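## 3. Registering for an Examination Session

This section explains how a candidate books a seat for the Drelholm Entrance Examination through the Jokorano portal. A candidate account must be open before registration can start. See Section 2 if the account has not been set up.

1. Sign in to the portal and select **Sessions** from the main menu.
2. Choose the paper. Candidates for engineering programs select Paper 1. Candidates for architecture programs select Paper 2.
3. Select a test city. Sessions are held in Bultach and Marinho.

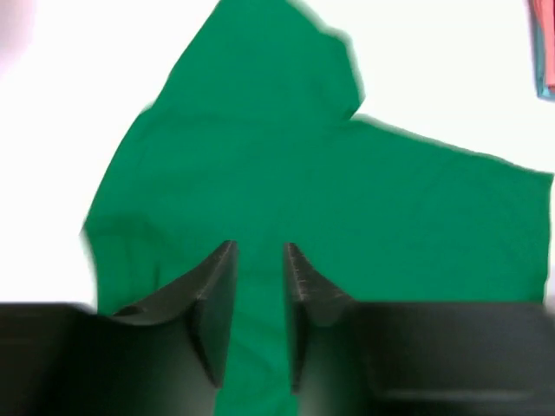 **May a candidate register for both papers in the same session?**
Candidates may sit both papers, provided that each is added to the application as a separate entry and the fee for each is paid.

4. Select a morning or afternoon shift. The portal displays only those shifts with open seats. Reporting time is printed on the admit card and is earlier than the start of the paper.
5. Enter the candidate's name exactly as it appears on the identity document that will be shown at the test center.

> **Caution:** The name, date of birth and paper cannot be edited after payment. An application with an incorrect name must be withdrawn and submitted again.

6. Upload a recent photograph and a signature. If either file is rejected, the portal marks the field in red and the application is kept as a draft for 30 days.

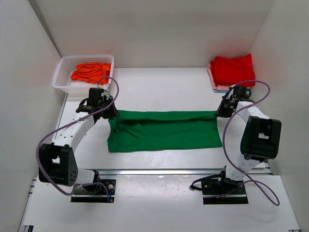 ### 3.1 Payment and Confirmation

1. Review the summary page and select **Proceed to Payment**.
2. Pay the fee by card or bank transfer. Card payments are confirmed immediately. Bank transfers may take up to 3 working days.
3. Wait for the confirmation page to load. Do not refresh the browser or press the back button while the payment is being processed.
4. Save the application number. It is required for every later step, including downloading the admit card.

**Note:** Bultach has roughly 3,000 seats per session. A seat is held only after payment has been received, and a draft application does not reserve a place.

### 3.2 Changing the Test City

A change of city may be requested once, before the correction window closes in November. Open the application, select **Request Change**, and choose the new city. The shift may also change as a result. Candidates should download the revised admit card and discard any earlier copy.

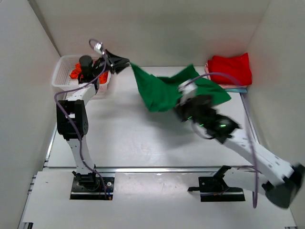 *Figure 3. Work surface with green cloth.*

If the requested city is full, the original booking remains in force and no fee is charged for the request.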